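Module 4: Receiving and Storing Goods
Course handout, Hospitality Supply
Instructor: Prapai Nilsuwan

Students are expected to read this handout before the October seminar. The module covers the path of goods from delivery door to shelf, and the records kept at each stage.

A delivery is accepted only against a purchase order. The receiver checks the item, the unit and the quantity, then signs one copy and keeps the other.
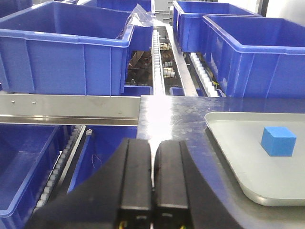
Shortages are written on the delivery note while the driver is present. A note signed without remarks is treated as complete, and later claims are often refused.

Stock rotation follows the first in, first out rule. New goods are placed behind older goods of the same kind, with date labels facing forward.
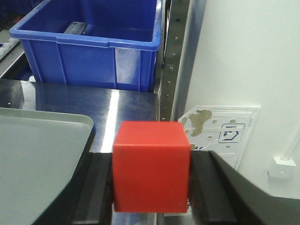
Each stock line has a reorder point, found by multiplying daily use by delivery time in days and adding a safety stock. A kitchen using 70 portions a day, with a delivery time of six days and a safety stock of 80, reorders at 500.

Assigned reading: Dewan, chapter 3. The written exercise is limited to 500 words.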